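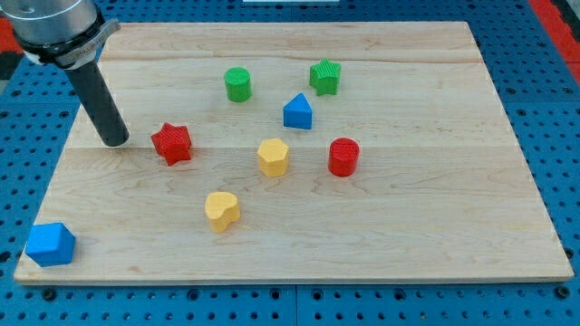
**Abbildung 4.** Formsteine auf der Ablageplatte aus Ahorn.

## 3.2 Material und Ablage

Für die Sortieraufgaben wurde ein Satz kleiner Formsteine verwendet, der in der Werkstatt Jarkmont für die Reihe Jivley angefertigt worden war. Die Steine sollten sich in Farbe und Form unabhängig voneinander ordnen lassen, ohne dass eines der beiden Merkmale das andere vorgibt. In der Zusammenstellung nach Abb. 4 kommt deshalb jede der Farben Grün, Blau, Rot und Gelb zweimal vor, während sich die Steine einer Farbe in der Form unterscheiden; bei Grün sind dies ein Zylinder und ein fünfzackiger Stern. Die Oberseiten sind fein gerillt, die Seitenflächen glatter. In der Vorstudie Trutus waren durchgehend glatte Steine eingesetzt worden, deren Oberseiten unter der Deckenbeleuchtung spiegelten, was die Beurteilung der Farbe vom Sitzplatz aus erschwerte.

Als Ablage diente eine rechteckige Platte aus hellem Ahorn. Die Maserung ist schwach gezeichnet und stört die Erkennung der Umrisse kaum, lediglich bei den gelben Steinen fiel der Kontrast zum Holz geringer aus als bei den übrigen. Eine weiß lackierte Platte wurde im Juli erprobt und wieder verworfen, da sie nach wenigen Durchgängen sichtbare Kratzer aufwies. Die Fuge in der Plattenmitte blieb ohne Markierung. Sie wurde in den Anweisungen nicht erwähnt, von mehreren Teilnehmenden aber als Trennlinie zwischen zwei Gruppen genutzt (siehe Abschnitt 4.1).

Die Ausgangslage der Steine wurde vor jedem Durchgang neu festgelegt. Hierfür lagen 100 Lagepläne vor, aus denen je Person 15 gezogen wurden. Die Pläne gaben nur die ungefähre Position an; der Winkel, in dem ein Stein lag, war freigestellt. Zwei Steine durften sich nicht berühren. Pläne, in denen gleichfarbige Steine bereits nebeneinander lagen, wurden zugelassen, in der Auswertung jedoch gesondert geführt.

An der Erhebung nahmen 18 Personen teil. Sie erhielten die Aufgabe, die Steine »so zu ordnen, dass eine andere Person die Ordnung erkennt«. Ein Kriterium wurde nicht genannt, eine Zeitgrenze ebenfalls nicht. Die Endlage wurde von Hand in das Protokollblatt Jara übertragen, wobei für jeden Stein Farbe, Form und nächster Nachbar vermerkt wurden. Die Fassung des Blattes vom 05.12.2023 enthält zusätzlich ein Feld für Steine, die auf der Kante der Platte abgelegt oder aufeinandergestapelt wurden. Frühere Bögen wurden nicht nachträglich ergänzt.

Nicht gesondert untersucht wurde der Einfluss der Standfläche. Ein aufrecht stehender Zylinder lässt sich leichter umstoßen als ein flach liegender Stern, und umgefallene Steine wurden von den Teilnehmenden teils aufgerichtet, teils liegen gelassen. Beide Fälle gelten im Folgenden als gültige Endlage.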